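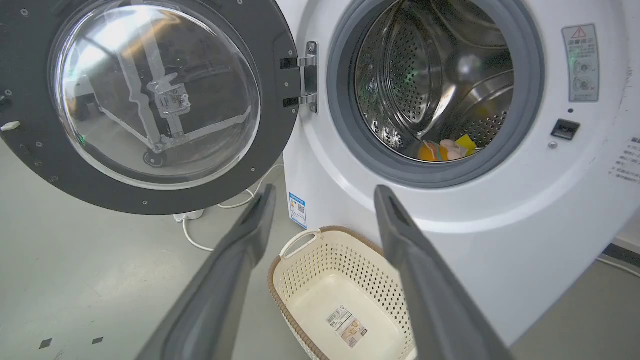 Section 5: Preparing the Screening Room for a Film Showing

5.1 Before you begin

This section applies to the Zandell projection unit as installed in the Skistley and Sketcombe screening rooms. It covers a single feature shown from disc or from a stored file. Double bills and showings with a recorded introduction are dealt with in Section 6.

The operator should be in the room 40 minutes before the advertised start. The film, the spare disc and the running sheet are kept in the programme box at the rear of the room. The running sheet states the title, the certificate, the picture shape and the language of the soundtrack. If any of these entries has been left blank, consult the season programme and complete the sheet in ink.

5.2 Starting the equipment

1. Switch on the wall supply, then the sound rack, then the projector. Always follow this order.

2. Wait until the projector's status light is steady. Do not press the power button a second time while the light is flashing.

3. Lower the screen fully using the wall control. The bottom edge must hang clear of the stage.

4. Select DISC or FILE on the control panel, according to the running sheet.

5. Load the film and allow the menu to appear. Pause on the menu.

Caution: Switching on the sound rack after the projector may send a loud pulse through the front speakers. If this order has been missed, turn the main volume to zero before proceeding.

5.3 Setting the picture

6. Choose the picture shape shown on the running sheet. Most recent thrillers and adventure films use WIDE. Older features and many television films use STANDARD.

7. Play the opening titles and check that all lettering falls within the screen. Adjust the zoom ring by hand if required.

8. Turn the focus ring until small lettering is sharp at the centre, then check both lower corners.

9. Move the side curtains in to meet the edges of the picture.

Note: Changing the picture shape resets the subtitle position. Subtitles should be checked last.
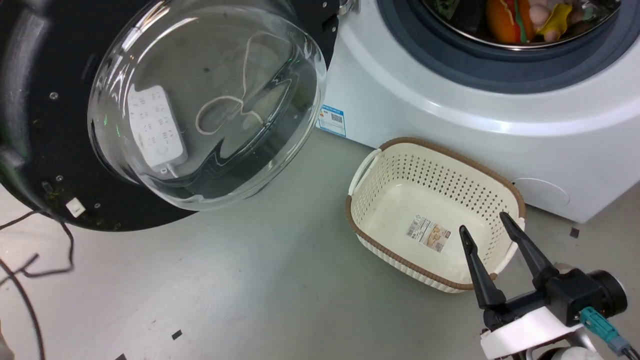
Can the picture shape be changed once the film has started?

The shape can be changed during playback, but the screen goes dark for 5 seconds while the projector adjusts. Except where faces or lettering are plainly distorted, leave the setting alone until the film has finished.

5.4 Setting the sound

10. Set the main volume to 35. Play a passage of ordinary dialogue and listen from row 8, on the centre aisle.

11. Play a louder passage, such as a chase or a musical number. Lower the volume if speech elsewhere in the film remains clear at the reduced setting.

12. Where the running sheet calls for the hearing loop, press LOOP and confirm that the green light is lit.

Caution: Do not use the NIGHT setting for public showings. It reduces the difference between quiet and loud passages and will spoil the director's intended effect in suspense scenes.

5.5 Opening the doors

13. Return the film to the menu, mute the sound and close the picture shutter.

14. Bring the house lights to full and inform the front desk that the room is ready.

Faults that cannot be cleared before the doors open must be entered in the log and reported to Rojanasak, the maintenance contractor, by telephone. The number is printed inside the lid of the programme box.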